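share counts, our class had a blog page for the term, and this is my part of it, so please be patient with me if I wander!

For our community studies project, Nelly Urrego and I wanted to find out how people in Mamani get by on one bus line. We handed out 201 surveys at the stops and got 108 back, which made us both very happy - Amber Heywood, our teacher, had told us to hope for half.

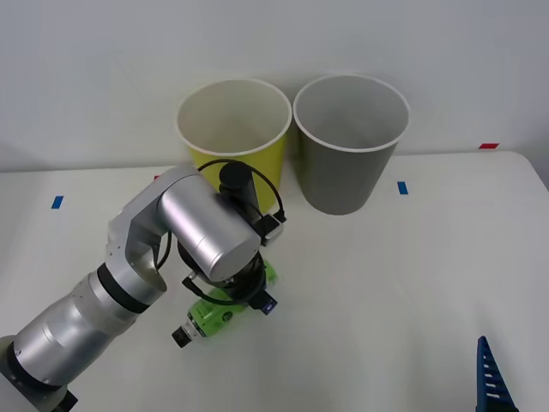

Mamani, 2009-05-18

Most riders told us the evening bus is the one they worry over. Four of them wrote whole letters on the back of the sheet, and I have kept every one. One lady rides to Fotden twice a week to see her sister, and she would dearly love a bench at the far stop.

We also asked about fares, but our wording was muddled and I would not lean on those answers too hard. Next November we hope to ask again, with better questions and warmer gloves.

Shares 4 | Comments 2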